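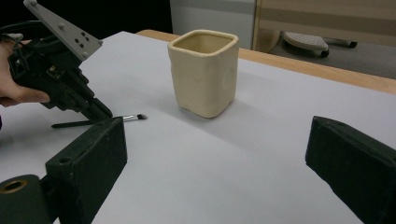 Taller de cerámica y pincel. Apuntes de la sesión 4
Profesora: Ulla Halonen
Entregados el 23/07/2024

Preparación del puesto

Cada puesto se cubre con una superficie blanca antes de sacar las piezas. Sobre blanco se ven mejor el polvo y las gotas de pigmento. El pincel se deja tumbado sobre la mesa, al lado de la pieza, nunca de pie dentro de ella con las cerdas hacia abajo.

La pieza

Trabajamos con vasos de planta cuadrada y esquinas redondeadas. Las paredes hechas a mano tienen pequeños hundimientos y bultos, y no hay que lijarlos. El borde grueso aguanta bien el manejo, pero acumula más pintura que las caras, así que se deja para el final.

1. Pasar un paño seco por las cuatro caras y por el borde.
2. Marcar a lápiz, muy suave, el eje de cada cara.
3. Apoyar la pieza siempre sobre la base. Para cambiar de cara se gira el vaso y se mantiene quieta la mano.

El pincel

Para líneas usamos un pincel fino de mechón corto. Se sujeta cerca de la virola en los trazos cortos y más atrás, por el mango, en los largos. Quien tenga pinceles Arnier o Honkanen puede traerlos. Los del aula son de la serie Mavar.

Carga: mojar solo la mitad del mechón y descargar en el canto del platillo. En las esquinas el pincel se abre; conviene levantar antes de llegar y retomar la línea desde la otra cara.

Ejercicio

Una banda horizontal continua a media altura, en un solo color. Después, tres bandas más estrechas por encima. Tiempo: 35 minutos. El interior queda sin decorar.

Limpieza

Agua templada y jabón neutro, sin apretar las cerdas contra el fondo del bote. Secar en horizontal. En el grupo de abril se estropearon varios mechones por guardarlos mojados en el estuche.

Material para la próxima sesión: platillo, paño de algodón, lápiz blando y el cuaderno Fornico de 80 hojas.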